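タオル一枚から始まった、クレルンホルム3階の拭きそうじ

8月号の「フロアだより」は、そうじの話です。地味だと思った方、ちょっと待ってください。わたしはこのところ、マイクロファイバーのタオルに夢中なのです。

きっかけは春の席替えでした。机を動かしたら、モニターの裏や配線まわりに灰色のほこりがみっしり。ティッシュでぬぐうと半分は舞い上がり、半分は隣の机に着地するというありさまで、その日は窓を開けて終わりにしてしまいました。次の週、アルヌルフォ・マルランダさんが家から黄色いタオルを一枚持ってきて、モニターの上をすーっと拭いたんです。ほこりがタオルについてくる! 水もスプレーも使っていません。あまりに気持ちよさそうだったので、その場で貸してもらって自分の机も拭き、ついでに隣の机も拭き、気がつけばコピー機の上まで拭いていました。

それから備品の注文にタオルを加えてもらい、今では70枚を棚に置いています。多すぎるのではと言われましたが、いやいや、洗濯に出ている分もあるし、濡らして使う分と乾いたまま使う分を分けたいし、これがちょうどいいんです。

拭きそうじの時間は19時少し前、帰り支度の前の5分だけ。参加は自由で、その日に気になった場所を一か所だけ拭きます。キーボードだけの日もあれば、椅子の脚だけの日もあります。わたしは先日、引き出しの取っ手ばかり拭いて回りました。取っ手って、毎日さわるのに見ていないものですね。
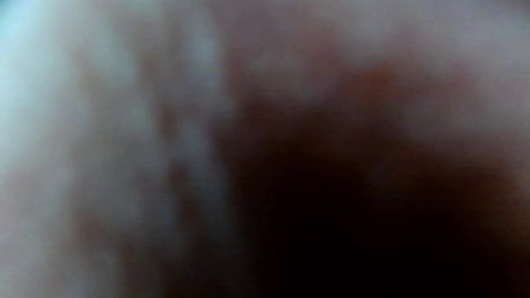 ブペンドラ・ラワトさんからは、前号のそうじ特集を読んだ感想として、こんなお便りが届きました。うちの机は拭いても拭いても白い筋が残るので、タオルが悪いのだと思って買い替えるところでした。ところが洗い方の欄を読んで柔軟剤をやめてみたら、筋がずいぶん減ったんです。前のタオルに謝りたい気分です。次はぜひ、窓の拭き方を詳しく書いてください、とのこと。

ありがとうございます、うれしいです! 柔軟剤の話は反響が多くて、ほかにも「知らずに入れていた」という声をいくつもいただきました。マイクロファイバーは細い繊維のすきまでほこりをつかまえるので、そこをふさいでしまうと力が出ません。洗うときは綿のタオルと別にして、中性洗剤を少しだけ。綿と一緒にすると糸くずを全部つれて帰ってきます(わたしはこれで一度、ふわふわの毛玉まみれのタオルを作りました)。乾燥機は使わずに干しています。薄手のものなら朝には乾いているので、困ったことはありません。

さて、リクエストの窓です。

窓は光がたっぷり入るかわりに、手あとも拭きむらも遠慮なく見せてくれます。昼間に拭くと、終わったつもりのところに斜めの線が浮かび上がってきて、あの悔しさといったら。いろいろ試したなかで、今いちばん気に入っている手順を書いておきます。

まず乾いたタオルで、窓枠の上から下へほこりを落とします。いきなり濡らすと枠の隅に泥ができてしまうので、ここは面倒でも乾いたままで。次に、水に浸してかたく絞ったタオルでガラスを横に拭きます。もうかたい、と思ってからもうひと絞り。最後に別の乾いたタオルで、今度は縦に拭きます。横と縦に分けておくと、筋が残ったときにどちらの回の拭き残しか見当がつくんです。このやり方はバルトシュ・アダムチクさんに教わりました。曇りの日か夕方のほうが、水がすぐ乾いてしまわずに楽です。

タオルは四つに折って持ちます。汚れたら面を替え、全部使ったら裏返してまた折る。丸めてぎゅっとつかむより、手のひらを広げて当てたほうがずっと軽く動きます。ガラスにタオルがぴたっと沿って、すいっと進むときの感触、あれはぜひ一度味わってほしい!

窓のそばの棚やブラインドのひもも、ついでにどうぞ。ひもは乾いたタオルではさんで、上から下へ引くだけです。わたしは最初、ひもが汚れるものだという発想すらありませんでした。拭いたあとのタオルの色を見て、しばらく黙ってしまいました。
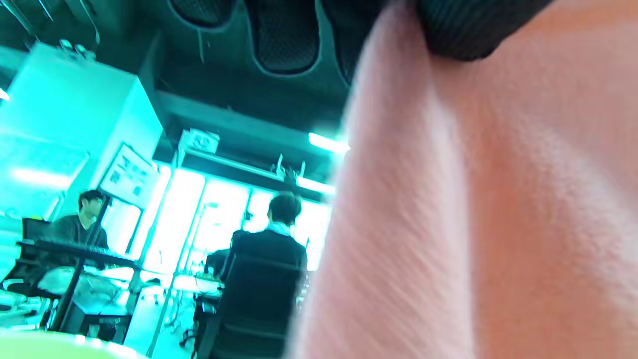

明るい窓が広がるオフィス。席についている人の姿も。

会議用のテーブルについては、ジャイル・クアドロスさんと少し議論になりました。クアドロスさんは、テーブルこそ濡らして拭くべきだという意見です。コーヒーの輪じみは乾いたタオルでは取れない、と。おっしゃるとおりで、飲みこぼしは濡れ拭きにかぎります。わたしは乾いたタオルを信じすぎていました。ただ、輪じみの上からいきなりこすると広がることがあるので、濡れたタオルをしばらく置いてからにしましょう、というところで意見がまとまりました。今はテーブル用に一山、濡れ拭き専用のタオルを分けています。

画面はまた別です。液晶には、いちばん毛足の短い、洗いたてのタオルを使ってください。テーブルに使ったものはだめです。細かい砂が残っていることがあります。力も要りません。電源を切って、黒い画面に映った自分の顔をそっとなでるくらいのつもりで。キーボードは、折ったタオルの角をキーのすきまに入れて動かすと、思った以上に取れます。取れたものをじっくり見るかどうかは、お任せします。

それから、色の話をさせてください。最初に注文するとき、わたしは白がいいと言い張りました。清潔に見えるし、どこに置いてもなじむと思ったんです。でも黄色にしておいて大正解でした。机のあいだに落ちていてもすぐ見つかるし、しまい忘れもぱっと目に入ります。なにより、広げた瞬間に気持ちが明るくなるんですよね。そうじを始める合図のような色だなあと、毎回思います。

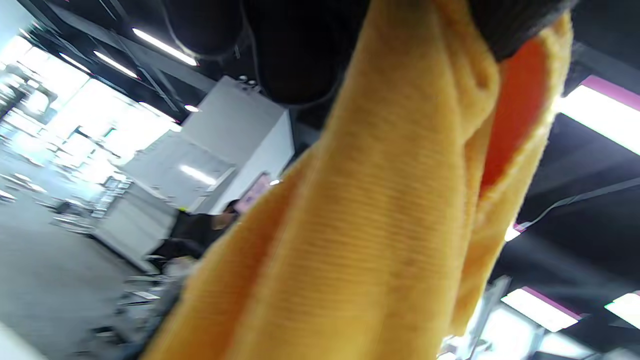 色で使い道を分けたらどうか、という提案も出ています。床はこの色、机はこの色、と決めてしまえば、確かに迷いません。ただ、色が増えると洗濯のあとの仕分けも増えるので、まだ迷っているところです。エフライン・レストレポさんは、角に糸でしるしを縫いつける案を出してくれました。縫い目がひとつなら机、ふたつなら床。試しに縫ってくれたものを使ってみたら、さわっただけで分かるのがとてもよかったです。縫い目がガラスに当たると引っかかるかもしれないので、窓用は無印のままにしようかと考えています。

干す場所についても相談です。今は給湯室のバーにかけていますが、夕方に一斉に洗うと重なってしまい、真ん中のものだけ朝まで湿っていることがあります。折り重ねずに広げられる物干しを置けたらいいのですが、通路をふさぐのも困ります。折りたたみ式で小さくて丈夫なものをご存じの方、教えてください。家で使っているものの感想だけでも大歓迎です。

古くなったタオルは捨てずに取ってあります。毛がへたってガラスには使えなくなっても、靴底の泥や、観葉植物の鉢の受け皿にはまだまだ働いてくれます。棚の下の段の箱に入れてあるので、汚れ仕事のときはそちらから使ってください。

次号では、椅子の布張りの部分をどう手入れするかを取り上げる予定です。粘着ローラー派とブラシ派の両方からお話を聞けることになっています。わたしは今のところ湿らせたタオル派で、少数派の予感がしています。お手入れの工夫や失敗談は、給湯室の冷蔵庫に貼った封筒に入れておいてください。走り書きでかまいません。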